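Jallthorpe recycling station will open longer from April

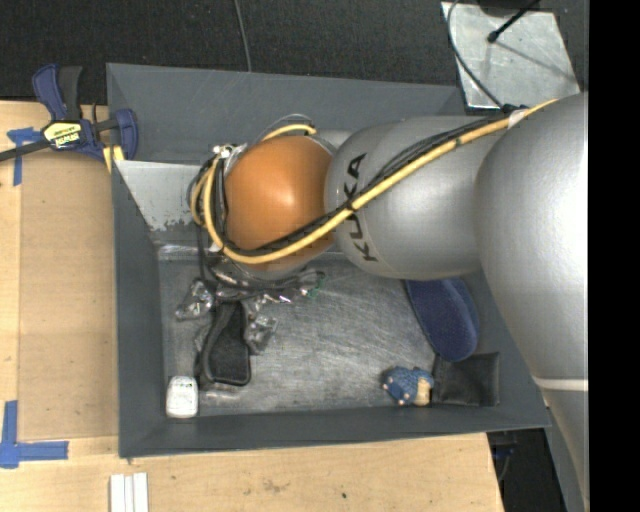 A KUKA arm lowered into a dark gray bin.

Residents of Jallthorpe will be able to bring their recycling until later in the evening from April, after the council agreed to a longer timetable for the station on Aebischer Road. The station now closes at 3 p.m., which many working people in the town have called too early. Under the new timetable it will stay open until 7 p.m. on working days. The weekend hours do not change.

The decision was taken at the last meeting of the council, after a petition with 2467 signatures was handed in at the town hall before winter. The petition asked for two things: longer opening hours, and a second entrance for people who come on foot or by bicycle. The first request was accepted in full. The second one will be studied together with the repair of the road, and the council has not given a date for it.

Jayson Dagdag, who started the petition with his neighbours from the Eter housing co-operative, told this newspaper that he is glad with the result, although he had hoped for the entrance also.

"I finish my work at four o'clock, and my wife at five," he said. "For us it was only possible to go on the weekend, and then you wait in the line of cars to the corner. Many people in our building have no car at all. They keep the cardboard on the balcony for months, and when it rains you can imagine how it looks."

The line of cars was one of the main subjects in the discussion at the meeting. Several residents of Aebischer Road spoke about the traffic on Saturday mornings, when the cars stand with running engines in front of their driveways. One woman asked that the council put up a sign which forbids waiting on the side of the houses. The council answered that such a sign is possible, but that it would like to see first how the longer hours change the traffic. If visitors are spread over more evenings, the line could become shorter without a sign.

Not everybody was in favour. Two councillors voted against the timetable because of the cost of lighting the yard in the dark months. The present lamps are old and stand only near the gate, so new ones must be bought for the area where the glass and the garden waste are collected. The works will be done in March, in the evening, and the station does not have to close for them.

The company Ituvetti, which runs the station for the town, will hire 2 more people for the evening shift. The positions are part-time and will be advertised on the notice board at the library and on the town website. Applicants do not need experience, but they must be able to work outdoors in all kinds of weather - also in January, as the company writes in its notice.

There are some small changes in the rules as well. Paint and batteries will be accepted on every working day, while until now they were taken only on the weekend. Garden waste stays free of charge up to 30 bags per household in one season, and the bags must be of paper. Plastic bags with leaves will be given back to the visitor, the same as before. Mattresses and large furniture still need an appointment, which can be made by telephone or at the counter of the town hall.

Residents are also reminded that a proof of address is asked at the gate. A driver's licence or a recent utility bill is enough. People who rent a room and have no bill in their own name can bring a letter from the landlord. According to the council this rule causes the most misunderstandings at the gate, mainly with students who arrive in September and go back home in the spring with a lot of things to throw away.

For older residents who cannot come to the station themselves, the council is looking at a collection at the door. A similar service existed in Jallthorpe some years ago, but it was stopped when the truck became too expensive to repair. The Eter co-operative has offered to keep a list of people in the neighbourhood who would use it. Those who wish to be on the list can leave their name at the office of the co-operative, on the ground floor beside the laundry room. It is not necessary to be a member.

Dagdag said that he will continue to ask for the second entrance. At the moment pedestrians and cyclists must enter through the same gate as the cars, and there is no sidewalk on the last part of the road. "With a child's bicycle trailer full of bottles it is not a nice feeling when a truck comes behind you," he said. He plans to bring the question again when the council discusses the road repair, and he invites other residents to come and listen.

The new timetable will be sent to all households together with the spring newsletter. Printed copies in larger letters can be picked up at the library, at the town hall and at the station itself. Questions about the hours can be put to the town hall counter, which is open in the mornings until noon.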